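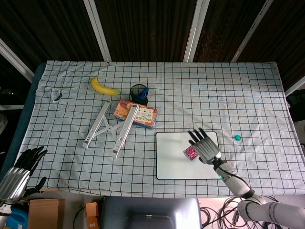
Search this site Enter keywords Go

Table Linen in Shared Dining Rooms: Purchase, Care and Replacement
Speaker notes, May session
Speaker: Itziar Lorente, Facilities and Dining, Asanitz
Time allowed: 45 minutes, including 15 for questions

Opening

Welcome attendees. Thank the Gallardo residence for the use of the hall. Remind the group that the slides will be sent out afterward and that the order form is on the back of the handout.

State the purpose of the talk. Asanitz provides meals at 32 sites. Until last year each site bought its own tablecloths, washed them as it saw fit, and threw them away on no fixed schedule. The new linen standard replaces those local habits. It applies to dining rooms, lounges and any room where food is served to residents or guests. Kitchens are covered by a separate document and will not be discussed today.

Slide 2 -- What we found

The review looked at purchase records and laundry contracts. Two sites were paying for a full commercial wash of cloths that could have been wiped down. Others were washing good cotton at a temperature that shrank it, then ordering larger sizes to make up the difference. Pause here. Several managers in the room will recognize their own site, and the tone should stay neutral.

Slide 3 -- Choosing a cloth

Plain white is still the standard for formal dinners. For daily use the standard permits a woven or printed pattern. Stripes and grids show at once when a cloth has been laid crooked, and staff at Jutum reported that they set tables faster with them. Large floral prints are no longer on the list. Existing stock may be used until it wears out.
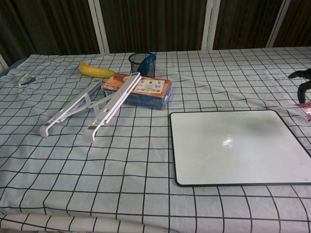
Grid-pattern tablecloth, dark lines on light gray.

Slide 4 -- Size and drop

Measure the table before ordering. Do not rely on the furniture catalog. Seated dining calls for a shorter drop than a buffet, and in rooms used by residents with walkers or wheelchairs the cloth must clear the floor on all sides. This last point is a requirement and will be checked at site visits.

Slide 5 -- Washing

Shake out crumbs before bagging. Treat grease and coffee the same day if possible. Wash colors apart from whites for the first 3 washes. Avoid fabric softener on anything that will be used near a candle or a warming tray -- refer to the safety sheet if asked. Store cloths rolled where shelf space allows. Folded cloths are acceptable but should be refolded along new lines each season.

Slide 6 -- When to replace

A cloth comes out of service if it has a hole, a frayed hem, or a stain that remains after two treatments. Retired cloths go to Plitholm for cutting into cleaning rags. Sites should not donate them locally without written approval.

If time is short, skip Slide 7 (supplier history) and go directly to costs.

Slide 8 -- Costs

Give the general picture only. Site budgets will be discussed individually with Rakiya Oyewole, who holds the figures for each location. Do not quote savings before the autumn report.

Closing

Repeat the two deadlines on the handout. Invite questions. Collect sign-in sheets at the door.

Shared 15 times
3 comments

dining_mgr_east
Does the drop rule cover round tables as well? Ours are all round and the handout only shows rectangles.

R. Oyewole
Yes, it covers every shape. A revised handout will be posted this month.

Tomlinson K
We have been rolling ours on cardboard tubes for years. Much less ironing. Sorry to see the florals go, our residents liked them.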